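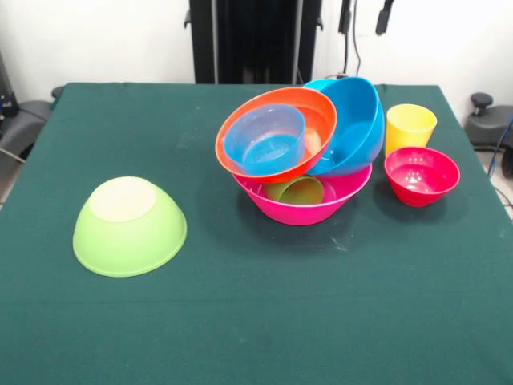 The printer question

I said last month that I'd answer the printer emails, and there are 44 of them in the folder now, so I guess this is the printer issue. Most of you asked some version of the same thing: the printer was fine, then one morning the computer said "Offline," and it has been saying that ever since. The printer is on. The light is green. It has paper in it. And still.

I've been there more times than I'd like. My own home printer is an old Garside all-in-one that I bought for the scanner, and it went offline on me three times in October alone. So I finally sat down with a pot of coffee and worked out what was going on, and what follows is pretty much what I wrote on the back of an envelope that morning, cleaned up a bit.

First, what "Offline" means. Your computer is telling you it sent a little hello to the address where it last saw the printer and nothing came back. That's all. The printer may be perfectly happy and connected to your Wi-Fi the whole time. It may just have moved to a different address, like a friend who changed apartments and forgot to mention it. Your router hands out addresses to everything in the house, and when the power blinks or you restart the router, it sometimes deals them out in a new order. Your laptop doesn't care. Your phone doesn't care. Your printer gets lost.

So here's what I do now, in this order.

Turn the printer off with its own button and let it finish its little song and dance. Then unplug it from the wall and leave it for a full minute. I used to count to ten and plug it back in, and half the time that did nothing at all. A minute works better for me.

While it's unplugged, restart the router. Wait until the lights settle down and your phone is back on the Wi-Fi. Then plug the printer in and turn it on, and restart the computer last. It feels silly to restart three things to print one return label, but this alone fixed it for me two times out of those three.

If it's still offline, print the network page. Nearly every wireless printer has one. On mine it's under Setup, then Reports, and on the ones without a screen you usually hold down the wireless button or the info button for a few seconds (your manual will say which one). Out comes a sheet with a lot of gibberish on it, and you only need two lines: the name of the Wi-Fi network it's on, and the IP address, which is four numbers with dots between them.

Look at the network name first! Benedita Pacheco wrote to me about a printer she had been fighting with for most of a week, and when she printed the page, it was sitting on her guest network. She'd set that up for a houseguest in the summer and the printer had been on it ever since she last typed in the password. Guest networks are usually walled off from everything else in the house, so her laptop couldn't see it at all. She moved the printer back to the regular network and it printed eight copies of the same recipe, one for every time she'd hit the button.

If your network name ends in something like "5G" or you have two names that are almost the same, that's worth a look too. A lot of older printers can only use the slower 2.4 band. Mine can't even see the other one. Your computer can be on either one, usually, as long as they both belong to the same router, but the printer has to be on the one it can hear.

Now the IP address. If the last number ends up different from what your computer has saved, there's your trouble. On Windows, open the printer's properties and look at the Ports tab, and the checked line should show the address it's using. On a Mac, it's easier to just remove the printer and add it again, and honest to goodness that's what I'd do on Windows as well unless you enjoy that sort of thing. Go to Printers and Scanners, click on the printer, remove it, and then add it back. While you're in there, look for duplicates. I had a Garside, a Garside (Copy 1) and a Garside (Copy 2), and my word processor had been cheerfully sending everything to Copy 1, wherever that lives.

One more on Windows: open the print queue, and if there's a menu for the printer, make sure "Use Printer Offline" isn't checked. I don't know how it gets checked. I've never once checked it on purpose.

And clear the queue. One stuck document at the front will hold up everything behind it, and people tend to hit Print again when nothing comes out — me included — so by the time you look there's quite a line. Cancel all of them. If one of them says "Deleting" and just sits there forever, restart the computer and look again.

To keep it from coming back, you can tell the router to save one address just for the printer. It's called an address reservation or a static lease, depending on who made your router, and it lives somewhere in the router's settings or its phone app. In mine I tapped on the printer in the list of devices, tapped "Reserve IP," and that was it. I did that at the end of October and I haven't seen the word Offline since, so I'm cautiously pleased. If you can't find it, your internet company's support line can usually walk you through it, and they're generally much nicer about that than about the bill.

A few of you asked whether you should go get a new printer. Maybe! But I wouldn't do it over this. A new one will be on the same router with the same habits. I'd think about replacing one if the print head is shot (missing stripes even after you've cleaned it a couple of times and put in fresh ink), or if the maker has stopped putting out drivers for your system and the scanner no longer works. Before you give up on the driver, though, try adding the printer with the built-in option, which is called AirPrint on the Mac side and IPP or Mopria on Windows. My neighbor's Eltum laser hadn't had a driver update in ages, and it prints just fine that way. She did lose the fancy booklet setting, which she misses.

Speaking of drivers, please be careful where you get them. Type any printer model and the word "driver" into a search box and the first few results may be ads for some other outfit that wants to install a "driver updater" and then charge you for it. Worse, some of them have a phone number on the page, and the friendly person who picks up will want to get on your computer. Type the maker's web address in yourself, or copy it off the sheet that came in the box. If anyone asks for a gift card or remote access to fix your printer, hang up.

Two quick ones from the mailbag before I run out of room.

Omaris wants to know if it's bad to leave an inkjet turned on all the time. I leave mine plugged in and let it go to sleep. When you turn one off with its own button, it parks the print head and caps it so it doesn't dry out, and that's good. What you don't want is to cut it off at the power strip, which leaves the head wherever it happened to be. And print something in color every week or two. I print the crossword with a photo at the top. My husband thinks this is wasteful, and he also does the crossword.

Zosia has a printer that shows up on her phone and prints from there but can't be found on her laptop. If the phone works, the printer and the Wi-Fi are fine, and I'd look at the laptop. Check for a VPN first. If you have one running for work, it can hide everything else in your house from the laptop while it's on. Turn it off, print, turn it back on. Some of them have a setting that says something like "Allow local network," and if your work lets you change that, you won't have to keep flipping it. After the VPN, check whether the laptop thinks your home Wi-Fi is a "Public" network. Switch it to "Private" and try again. Coffee shop Wi-Fi should stay on Public, please.

If you've done all of it and you're still stuck, write back and tell me three things: the printer model, what the network page says for the network name, and whether it prints from a phone. You can leave off the password! Two people have sent me theirs. I read everything, though I'm slow, and it takes me 7 days or so to get to the bottom of the pile.

Next month I'd like to do scanning, mainly how to get a stack of pages into one file so you don't email your accountant a separate attachment for each sheet. If you have a scanning headache, send it over before I start writing.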